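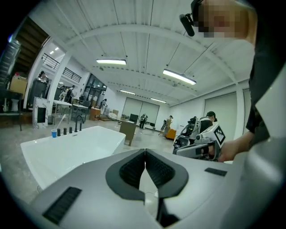 Deck-mounted fillers on a freestanding tub take up more rim than the drawings suggest. The set I have been pricing for the upstairs bath is the Pedulport, a black gooseneck spout with separate handles, all in one row on the back rim. It needs the full width of the ledge, and a cup for brushes uses up whatever is left.

The Stisine showroom quotes 100 gallons to overflow. I would plan on less. Filled, that is a serious load on old joists, so ours get sistered before September.

Access is the other problem. The supply connections sit under the rim, between tub and wall. Leave 4 inches and you can't get a basin wrench in there. The quote came to $1,524 for the filler alone, valves included, hoses extra.

Recent posts
Sistering joists without moving the drain
Skesolholm wall tile, 2 years on
Vídalín vanity: drawer clearances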